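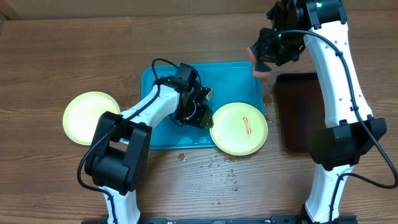
Figure 1. Plates, two trays and a sponge at the wooden table.

Unit 4: Washing by hand
Course notes, Hema Annamalai

4.1 Before the water
Please scrape all plates first. Food which goes into the water makes it dirty very quickly, and then you must change it. Put the plates on one side and the trays on the other side.

4.2 The order
We wash glasses first, then plates, then trays. The greasy things come last. In Figure 1 the plates are pale yellow and flat, so they are easy. The trays need more attention. The blue one has a narrow raised rim and rounded corners, and in such corners the grease likes to stay. Go along the inside of the rim with the edge of the sponge, then wipe the floor of the tray in straight lines.

The blue tray has wet, shiny areas on its floor. Water marks of this kind are what we look for in the drying exercise (4.4). Hold the tray to the light and turn it slowly.

4.3 The sponge
Rinse it after every tray and press it well. Do not leave it lying in the sink. Farhad Hassanpour will speak more about sponges and cloths in Unit 5.

4.4 Exercise
In pairs, wash and dry 12 pieces. Your partner checks the rims with a dry finger. If it feels greasy, the piece goes back. Write down which pieces went back and at which place they were greasy.

Bring your own tea towel, please. The ones in the Bettencourt kitchen are for the cooking class.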